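Blocks notebook, March
Bench entry, started 9.40 am, added to after lunch

Green and tan went well this morning, so I'm writing it up while I can still remember which tray did what. Where we'd got to last time: Catherine had emptied the whole Strachan lot on the floor, we had agreed that colour comes before size, and Lachlan had gone home with a headache. Stock list stood at 309 pieces across all colours, with 37 in the "don't know" bag. The don't know bag is my favourite thing in the building. More on that further down.

Set-up on the wooden bench: one flat white tray on the left for lime green, another on the right for plain wood, and the clear tub in between for anything that has to come out again. I'd been using the deep tubs for everything and it was miserable, you can't see what's at the bottom and you end up rummaging. Flat trays are SO much better. You look down and there it all is. Two of each in the trays to start us off, one of each left out on the bench as the next to go, and then on from there in small batches.

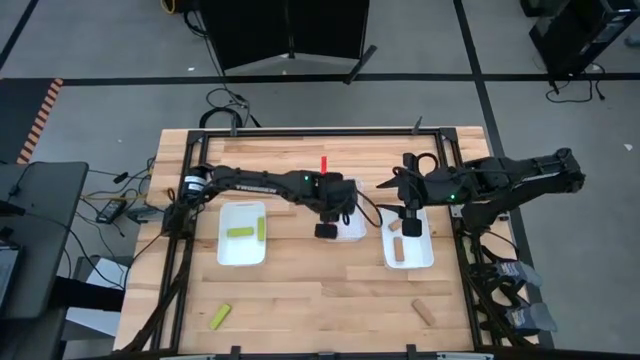

Green tray left, wood tray right, clear tub in the middle. Two blocks still to go in.

The gap between the trays matters more than I expected. With the trays touching, a long block laid carelessly ends up bridging both rims and you have to stop and think about whose it is. With the tub between them it can't happen. Sorcha suggested it, so it goes down as hers, and I think we should mark the bench with tape so the tub always goes back to the same place.

Sizes. I had hoped to get away with one length of plain wood per tray but the short and the long ones want to be together, they get used together. So they share. Catherine disagrees and would like a strip of card down the middle of the tray. Fine by me if she cuts it! Try it both ways next week and write down which one people put back properly.

Weighed a full green tray on the kitchen scale: 425 g, tray included. Very comfortable to carry in one hand, even for the smaller visitors, and that was the thing Shahnaz was worried about. Haven't weighed the wood. Expect it to be heavier, must do it before we fix the shelf heights.

A small pleasure: the lime green is lovely against the bench. The old set was a brownish olive and disappeared on anything made of wood, and I lost count of how many we swept up. You can spot these from the door.

11.20. Changed over to the big bins.

The flat trays are for the pieces we sort by hand, but the foam and the odd shapes need somewhere with depth, so out came the three white plastic bins, side by side along the bench. They have a handle hole at the end and they're a pleasure to lift. Shop labels still on. Lachlan wants them off before anyone sees them, I'd like to leave them until we know whether we're ordering more of the same, so we've agreed on the end of the month. (Lachlan: warm soapy water and a plastic scraper, please, not the blade. You know why.)

What goes in which bin is still a bit of an argument. As of today:

Left bin: small bars and offcuts, any colour.
Middle bin: things with a curve on them.
Right bin: foam, long.

The red foam piece is the test for all of this. It has a rounded top, so by rights it's a middle bin piece, and it is also long and foam, so it's a right bin piece. Kirsty says shape first. I say material first, the foam dents if you drop wood on it and it'll be sulking at the bottom of a mixed bin by May. We put it on the bench in front of the bins and looked at it for a good while, and I changed my mind twice.
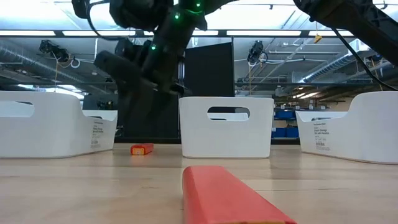
Red foam piece and the small orange bar, out on the bench with the white bins behind.

The little orange bar is easier. Left bin, no debate. It has a paler yellow patch on the front, and I'd quite like to know if the rest of the Jurnside pieces have one too, it would make a good way of telling them from ours when they get mixed up after an open day. Kirsty has the original packing list somewhere. Ask her.

Also noted on the big bins: the white is good. I was all for coloured ones, a red bin for red things and so on, but then you've decided the sorting rule for ever. With plain white you can change your mind every afternoon, and at the present rate we will. Picture cards clipped to the rim would do the job. Sorcha has offered to draw them and hers are far nicer than my stick shapes. She has asked for one of each block to take home and draw from, so please don't panic if the totals are short.

Shelf: the three in a row have to fit the 700 mm deep unit at the back, handle ends facing out. Lachlan measured the unit and nobody has yet measured the bins. That's for tomorrow, with the steel rule and not the floppy tape.

2.15 pm. The don't know bag.

Tipped it out on the bench after lunch with Shahnaz. Brilliant half hour. Most of it turned out to be perfectly ordinary wood with felt pen on it, which sands off in a few strokes (fine grade, with the grain, don't press). A few were from the Zando set we sold on, so those can be posted. There's one wedge that fits nothing we own and has beautiful crisp corners, and I've put it on the windowsill to admire.

Shahnaz had the best idea of the day, too: let the visitors sort the bag themselves. Leave it out with the flat trays and the clear tub and see what rules they come up with. We've been at this for weeks and it hadn't crossed our minds. I'd love to see whether they go colour first like we did, or length, or something else entirely such as which ones feel nice. I'm voting for a big sheet of paper beside it where they can draw their rule.

To do, in no particular order:
Tape marks on the bench for the trays and tub.
Card divider for the wood tray (Catherine).
Weigh the wood tray.
Measure the white bins, check against the unit.
Ask Alinico if the flat trays come with lids. If they do, get lids for the green and wood ones first.
Packing list for Jurnside (Kirsty).
Rim cards (Sorcha, when she has her blocks).
Somebody please decide about the red foam.

Added later, in Kirsty's writing: right bin, go on then, but I want a sheet of card under it and I'm still correct about shape.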